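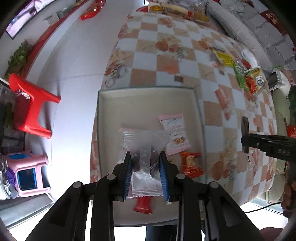

Mohsin Naqvi wrote in after the last newsletter to ask why the sweet stall had gone from the end-of-term fair, and whether it would be back in April. He had been looking forward to it, he said, and so had his two girls.

It will be back. The stall was dropped in the autumn when the hall kitchen was shut for rewiring and we lost the side room as well. The kitchen reopened last month, so the stall returns to its old spot by the double doors, next to the book table.

There are some changes. Everything on the stall will be individually wrapped this year. Loose sweets in jars were popular, but parents of children with allergies told us they could not check what was in them, and the scoops got mixed up by mid-afternoon. Wrapped sweets with the ingredients in English will go on the left of the stall. Anything labelled in another language will go on the right with a card giving a translation.
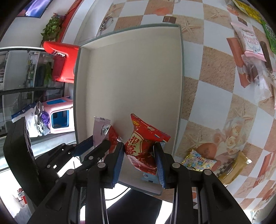
Prices stay as they were, at 30p for a small bag. The last fair with a sweet stall sold 172 bags, and we ran out well before the raffle, so please bring more than you think we need. Donations can be left at the office in Vedow Road up to the evening before. We can't take anything past its date or in an opened packet.

The fair as a whole raised £2,665 last time, against £2,842 the year before. Most of the drop was the weather, which kept the bouncy castle indoors – and it does not really fit indoors. The money has gone on the new library shelves and the first part of the playground repairs.

We are still short of people for the teas between two and four. If you can do half an hour, put your name on the sheet outside Ansari Hall. Car parking will be on the lower field unless it is wet, in which case please walk or share lifts.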